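**Howells Court: works notice and access changes**

Updated Sat 22 July

The contractor for the balcony soffit repairs, Soltar, has taken down the temporary propping on the east elevation. The fencing at the foot of stair B stays up until the render patches have been inspected. Residents of the lower two floors should keep using stair A. The gate code for the bin enclosure has not changed.

Fault 931 (water entering the level three service riser) remains open. It was lodged with the managing agent, Umine, in June, and closed in error after a plumber attended the wrong block. Gus Calloway had it reopened under the same number, so please quote 931 and do not lodge a new one. Duplicate reports go to the back of the queue and have already cost us one booking. A second fault, 953, covers the failed closer on the car park fire door. The part is on order. Until it is fitted the door has to be pulled shut by hand, and it should not be chocked open, even for deliveries.

The intercom replacement is a separate job. Sireo will supply the panels, and each flat will get a wall-mounted handset in the same position as the existing one. The old cabling is being reused between the riser and the flat entry — only the backbone is new. Access is needed to every flat for the changeover.
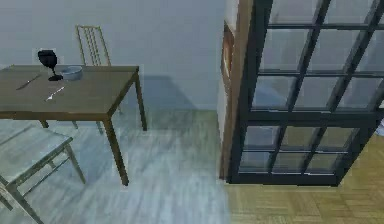 Access for the intercom work has been the main source of questions this month. The installer needs a clear strip of floor from the front door to the handset, and a clear wall on either side of it. In the smaller flats the handset is in the living area, next to where most people have put a dining table. If yours is in the way, move it before the appointment, and clear the top first: a stemmed glass, a bowl and a loose knife and fork will all slide once one end is lifted. Installers are not insured to shift furniture and will rebook if they cannot reach the wall. The rebooking fee is $228 and is charged to the lot.

Drilling will be limited to two fixing holes per handset. Paint touch-up around the old backplate is not included. The new plate is slightly narrower than the old one, so expect a visible margin of the previous wall colour on at least one side. Owners who want a cover plate can order one through Umine before their appointment.

The deposit for a building access fob is unchanged. Lost fobs should be reported the same day so they can be cancelled — the new system holds up to 500 credentials, and cancelled ones do not count toward that limit.

Corrections to the contact list, including changes of tenant, go to Hefin Gethin by email or in the level one letterbox. The intercom directory will be programmed from that list.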